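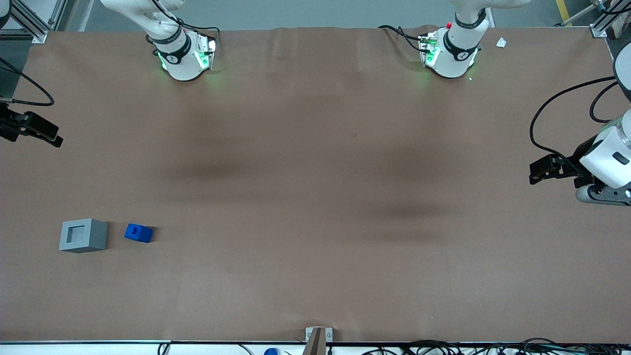
Timuser Kraft Table Covering

Home / Workroom Supplies / Table Protection / Paper Coverings

Light brown paper covering for large work tables, supplied on the roll

Overview

Timuser Kraft Table Covering is a plain, uncoated paper supplied by Dumville for use on work tables, packing benches and sorting surfaces. It is drawn from the roll in a single length, laid over the table top and secured at the edges. When it becomes marked or torn it is taken up and a fresh length is put down.

The covering is intended for establishments in which one large table serves several purposes in the course of a day. A surface used for assembling parcels in the morning may be required for sorting papers or small parts in the afternoon, and a change of paper takes considerably less time than the cleaning of a bare top. The paper also provides an even, muted background against which small items can be found easily and on which notes may be written in pencil.

It is sold to schools, colleges, museums, laboratories, repair workshops and mail rooms. Orders from private customers are accepted on the same terms.

Specification

Material: uncoated kraft paper
Colour: light brown, unprinted
Width of roll: 1,255 mm
Recommended maximum table length for one continuous sheet: 2,000 mm
Finish: matt on both faces
Core: cardboard, open at both ends
Pack: single roll, or carton of 3
Shelf life: not limited if stored dry

The colour may vary slightly between deliveries. Customers who wish several adjoining tables to match are advised to order all the rolls required at one time and to note this on the order form.

Choosing the correct width

The table should be measured from front to back before an order is placed. The covering may be used in either of two ways.

Full cover. The paper is carried over the front and back edges and fastened beneath. This gives the greatest protection to the edges of the table and is the usual choice for packing benches. The depth of the table should be no more than 1,100 mm if the standard roll is used.

Set-back cover. The paper is cut to finish a little short of the front edge, leaving a narrow rim of the table top exposed. Many users prefer this arrangement where people lean or stand against the table for long periods, as sleeves and aprons do not catch the edge of the paper and the fastening tape is not disturbed. 

Where a table is deeper than the roll is wide, two lengths may be laid side by side with an overlap. The overlap should run away from the part of the table in heaviest use. Lengths beyond 2,000 mm can be laid in one piece, but two persons will be needed to keep the paper straight.

Laying the paper

Clear the table and wipe the top with a dry cloth. If a damp cloth has been used, allow the surface to dry fully.

Set the roll at one end of the table and draw off the length required, with an additional hand's breadth at each end. Cut with a long-bladed knife against a steel rule, or tear against the bar of a Tekside bench dispenser if one is fitted.

Turn the sheet so that the natural curl of the paper faces downwards. Fix the far edge first, using low-tack tape. Smooth the paper towards the front with the flat of the forearm, working from the centre outwards, and then fix the near edge. The sides are fixed last.

Faint creases may remain near the edge that was fixed first. These generally relax within a few hours and do not affect the use of the table. Deep creases caused by careless unrolling will not relax, and the length should be laid again.

Do not use staples or drawing pins on laminated or painted tops. Do not apply tape directly to varnished wood without first testing a small area on the underside.

Care in use

The covering is a dry-work product. It will take up a small spill and slow its progress to the table beneath, but it is not a waterproof barrier. For wet work, including painting with large quantities of water, dyeing and the handling of cut flowers, customers should consider the Montoya lined covering, which has a moisture-resistant backing and is listed separately.

Crumbs, trimmings and paper scraps should be brushed off with a soft bench brush. A stiff brush will raise the surface of the sheet.

Cutting should not be carried out directly on the paper. A cutting mat placed on top of it is satisfactory and will leave no mark if it is lifted and not dragged.

Hot tools, soldering irons and glue guns must be kept on their own stands. The covering is combustible and has not been treated with any flame retardant.

Under a single overhead lamp the matt surface shows broad, soft shadows. Where close colour work is to be done, a second light from the opposite side is recommended.

How often to change the sheet

The interval depends on the work. On a table used only for sorting or light assembly, a sheet may remain serviceable for several weeks. On a packing bench in daily use, a change once a week is customary. A roll will normally supply roughly 9 changes on a table of the recommended maximum length, allowing for trimming and for the occasional sheet that has to be laid twice.

A sheet that is worn in one place only may be turned end to end, or reversed, before it is discarded. Both faces have the same finish.

Used paper that is free from tape, food and adhesive may be placed with ordinary paper for recycling. Clean offcuts are suitable as void fill in parcels or as interleaving between flat items, and many customers keep a box beneath the table for the purpose.

Storage

Rolls should be stored upright in a dry room, in their wrapping, and away from radiators and outside walls. A roll that has been kept lying flat under weight may develop a ridge along its length. Part-used rolls should be secured with the paper band supplied. Elastic bands cut into the outer layers and should be avoided.

If a roll has been brought in from a cold store, it should stand in the workroom overnight before use. Paper laid directly from the cold tends to slacken as it adjusts to the room, and the fastening has then to be done again.

Related items

Tekside bench dispenser, with tear bar, for mounting at the end of a table
Tekside wall dispenser, for vertical storage
Montoya lined covering, light brown, moisture-resistant backing
Timuser low-tack tape, single roll
Timuser bench brush, soft

The dispensers accept both the Timuser and the Montoya rolls. Fixing screws are included; wall plugs are not.

Ordering and delivery

Single rolls and cartons may be ordered through the website or by written purchase order. Institutional customers holding an account with Dumville should quote the account number on all correspondence. Cartons are heavy and are delivered to the ground floor only — customers requiring delivery to an upper floor should make this known when ordering, so that a second handler can be sent.

Goods may be returned within one month provided that the wrapping is unbroken. Cut or part-used rolls cannot be accepted, except where the paper is faulty. In the case of a fault, please retain the wrapper, on which the batch mark is printed, together with a short length of the affected paper.

Prices are reviewed each March. Quotations already issued are honoured for the period stated on them.

Samples

A sample sheet, folded, is available without charge to schools, colleges and other institutions. The sample is of the same weight and colour as the roll but will naturally show fold lines, and it should not be used to judge how flat the paper lies on the table.

Requests for samples, and questions concerning table sizes or fixings, should be addressed to Lizeth Bermúdez, Workroom Supplies, Dumville. Please include the length and depth of each table and a short note of the work for which it is used.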